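Subject: Re: [Jotcombe-strings] Old pine and winter tables
From: Annick Pelletier
Date: Wednesday, June 2, 2021

Dear Léonie and all,

Léonie Lefèvre wrote:
> Has anyone got a gentle way of cleaning bare pine? I inherited
> a dresser in March from my aunt in Stitthorpe and it's gone
> sticky. I don't want to strip it if I can help it.

Oh, please don't strip it! I did that to a washstand years ago and have been sorry ever since. Start with a barely damp cloth and a drop of washing-up liquid, do a patch no bigger than your hand, and dry it straight away. Leave it for 2 days before you decide anything - I know, I'm hopeless at waiting too. If it's still tacky, it may be old wax, and the man at the Trarnlow market sells a remover that I've been very happy with (30 minutes, windows open, then wipe with the grain).

As for the colour, pine does go redder and deeper with the years, and I've grown terribly fond of it, knots and all.

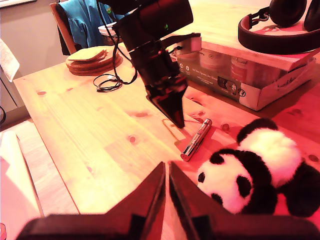 Pine table top, with the knots showing

Do let us know how you get on, and if you want to borrow my soft brushes I'm in most evenings.

Love to everyone,
Annick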